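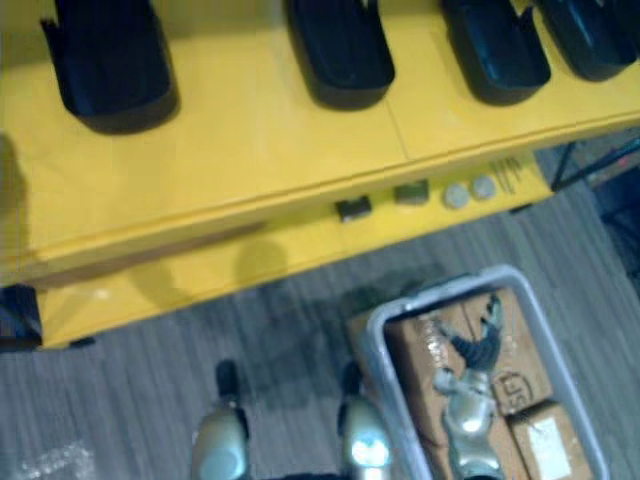
Projects > Social Policy > Second year > Reports

Print this page | E-mail this page

Duplicate and missing entries in a household register for rent assistance: the Rerent scheme in Tesov

Fernanda Coelho
Grirkside College, with a study period in Guimarães
Submitted 21/03/2018

1. Background

Rent assistance is paid to displaced households so that they can leave shared shelters and move into ordinary lodgings. It depends on a register. If a household is missing from the register it receives nothing, and if it appears twice it may be paid twice. Both faults are hard to see from totals alone, as they pull the total in opposite directions.

Rerent was set up after the October floods in Tesov. It pays a fixed monthly sum per household, adjusted for household size. At the time the data were supplied, the register held 1,603 households. The scheme's own monthly note gives this figure as the number of households in need, which is a different quantity. This report treats it only as a count of records.

2. Aim

The aim was to estimate what share of records were duplicates, and to find out at what stage households were being left off. The project did not look at whether the monthly sum was adequate, or at how landlords were chosen.

3. Data and method

The register was supplied with names removed. Each record kept the year of birth of the head of household, household size, former street, present shelter and date of entry. A pair of records was marked as a possible duplicate when it matched on year of birth, household size and former street. Present shelter was left out of the match because households had moved between shelters during the winter, and a move was one of the likely causes of a second entry.

A sample of 404 records was then drawn at random and compared with the paper forms held at the registration office. Where the form and the record disagreed, the form was taken as correct.

To study missing households, a short interview was carried out at 2 shelters. It had 5 questions, covering date of arrival, whether the household had been visited by a registration team, whether a form had been filled in, whether a receipt had been given, and whether any payment had been received. Interviews were held in the evening, when working adults were more likely to be present.

4. Results

4.1 Duplicates. Most of the possible duplicates found by matching proved to be separate households once the forms were checked. Former street was the weak field. Several long streets in the lower town account for a large part of the register, and small households with heads of similar age were common in them. True duplicates were fewer and were nearly all linked to a change of shelter. In these cases the second team had opened a new form without asking for the earlier receipt.

4.2 Size errors. Household size was the field most often copied wrongly. The usual error was to leave out infants. This lowers the payment, so it matters more to the household than most other errors do.

4.3 Missing households. Households that had arrived after the first round of visits were less likely to be on the register. Some had a receipt but no record, which points to loss between the form and the database. Others were staying with relatives and had been told, wrongly, that only people in shelters could apply.

5. Limits

The shelters were chosen for ease of access and do not stand for the whole district. People staying with relatives were reached only when they happened to be visiting, so their number cannot be estimated from this work. The paper forms may themselves contain errors, and no check was made against any outside source.

6. Recommendations

6.1 Print a receipt number on every form and enter it as a required field.
6.2 Ask for the earlier receipt whenever a household changes shelter.
6.3 Record infants on a separate line.
6.4 Describe the published total as households registered.
6.5 Repeat the visits on a fixed cycle while arrivals continue.

The matching rules and the interview sheet are held with the department office.

Related reports
Water points and queue times in temporary shelters
School places for displaced children: a timetable study
Reading an appeal budget
Cash or parcels? Transport costs compared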